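What we're spending, and what I'd put off

I've had a few messages asking what it costs to get a two-armed robot tidying a bedroom, and I keep giving vague answers because the honest version is long. So this is the long version, written in June with a mug of tea and a spreadsheet I'm not proud of.

A bit of background for anyone new. Sutrisno Krishnan and I have been running this out of a spare bedroom at his place, which we call Kulport (it was the name on an old packing crate and it stuck). It's a real bedroom, with a bed and a desk and clothes on the bed, and that's the whole point. We want the robot working in the sort of mess people live in. We've got a set of small jobs we keep going back to, and the one I've learned most from is the bin.

The arms

We didn't buy the arms. I know, I know, a budget post and the biggest item isn't in it. We lease the pair through Ginting, on a 13 month agreement, and I'd do the same again. I spent weeks last winter convinced that owning was the grown-up choice, made a very serious table of figures, and then Sutrisno asked me what we'd do when one of them needed a new joint. I had no answer at all. The lease covers that.

What I'd tell you to ask before you sign anything: who pays the carriage if an arm goes back? What counts as wear? Can you swap the grippers without breaking the terms? We forgot the first one and it stung a bit.

The grippers

Now this is where I changed my mind completely. I'd put £600 aside for a second set of fingers, wider and softer ones from Enex, because I'd decided that floor jobs were all about picking things up. Slippers, bottles, socks, that kind of thing. Slippers are quite forgiving though! They're big, they've got an edge to grab, and if you get one a bit wrong it still comes up.

The liner is the fiddly part. It's thin, you can see through it, it creases differently every time and it folds over the rim in a way that gives the gripper very little to aim at. For that you want narrow fingertips, the very thing I was about to replace. The bin job is where I'd look if you're choosing fingers, with the bottle, the slippers and that wrinkly bag all in one small patch of floor.

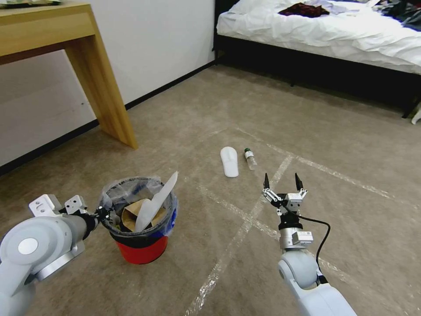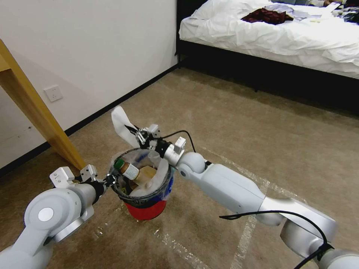 The boring stuff that eats the money

Cables first. Every arm has them, they have to go round every bend the arm makes, and spares should be in your budget from day one. I order mine from Fanduro in packs of 6 and I've stopped feeling guilty about it. Same with tape. I had no line for tape at all in the first version of the spreadsheet, and it's now got its own row.

Then there are the props. Bin liners, obviously, by the roll. Slippers (cheap white ones, and do buy more than one pair). Drinks bottles we just save up ourselves, so that's free, apart from the amount of green tea Sutrisno gets through. I put £58 down for props for the first stretch and that turned out fine, with a bit left over that went on biscuits. Biscuits are a legitimate running cost and I won't be argued with.

Don't forget electricity, and don't forget insurance. Ring your home insurer before the kit arrives. I had a very odd phone call with ours, spent most of it explaining that no, it isn't a vacuum cleaner, and came away with an extra form to fill in.

What's on the list for next time

We've got one renewal decision coming up and a small pot left, so the order goes like this.

More bins. I'd like a taller one and one with a lid, and they cost next to nothing. The lid worries me a little, but we'll see.

A proper lockable cupboard for the spares, which at the moment live in a carrier bag in the hall.

The wide Enex fingers, maybe, but only if we move on to laundry. There's plenty of crumpled clothing to practise on, and I can see softer fingers earning their keep there. I've asked whether we can hire a set for a fortnight first and I'm waiting to hear back.

A second pair of arms is right at the bottom. Sutrisno has it at the top of his list, so that's going to be a fun evening. I'll put the tidied-up spreadsheet online once I've taken out the rude comments in column F.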